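We use cookies to remember your reading level. By continuing you agree to our cookie notice. OK

Does Old Window Glass Really Drip?
Drimbridge Pages for Young Readers
16 October 2023

Somebody has probably told you that glass is a liquid. It's a slow one, they say, so slow that you can't see it move, but if you wait a few hundred years it sags toward the bottom of the window like cold honey. The proof is supposed to be in old churches, where some panes are thicker at the bottom than at the top.

I heard this one in school, and I believed it for years. Should I have? Let's poke at it.

First, ask how anyone would know. Did a person measure the pane when it was new, then measure it again centuries later? No. All we have is the pane as it is now. A thick bottom edge tells you the glass is thick at the bottom. It doesn't tell you how it got that way.

Second, ask if there is another way it could happen. There is. Long ago, many windows were made by spinning a hot blob of glass on the end of a rod until it opened out into a big flat disk. The disk wasn't even. Cut it into pieces and some pieces were thicker along one side. A worker putting one into a window might well set the heavy side down. And some old panes are thickest at the top or along one side, and a drip can't explain those.

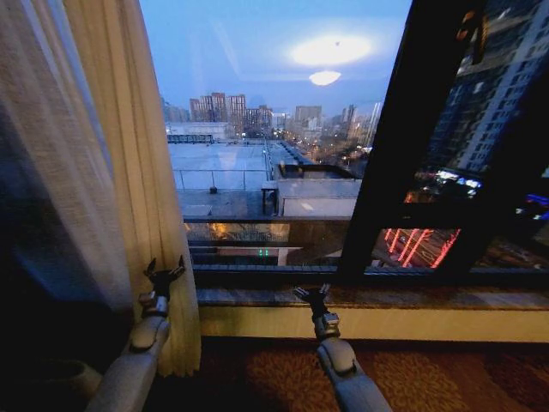
Swati wrote in to ask whether the glass might be dripping anyway, only so slowly that 20 lifetimes wouldn't be enough to catch it, and whether that would make the story a little bit true.

Good question, and I'd be suspicious of me too. Scientists have worked out how fast glass should flow at room temperature. The change over hundreds of years would be far too small to see, much smaller than a hair. So a very careful person might say glass isn't arranged like most solids. The tiny bits inside it are jumbled, the way they are in a liquid, but they are locked in place. Jumbled is one thing. Dripping is another. The story mixes them up.

Now here is a second claim to test: glass is see-through, so light goes straight through it. Sounds safe, doesn't it?
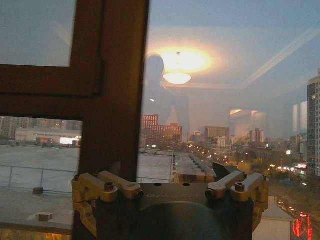 Glass lets most light through, but never all of it. A little bounces back off each surface, even when the pane is perfectly clean. At noon you hardly notice, because so much light is pouring in from outside. Wait until dusk and switch on a lamp. A red-brick building across the way can still show through the pane, with a glowing ceiling light floating in the sky beside the faint, dark shape of a person. Neither the lamp nor the person is out there. Both are reflections of the room. Don't take my word for it – turn the lamp off and see what disappears.

You can play the same game with any fact that sounds a bit too neat. Ask who checked. Ask what else could cause it. If the answer is "everybody knows," keep asking.

Next time: does hot water freeze faster than cold?

Contact us | © 2023 Drimbridge Pages | Back to top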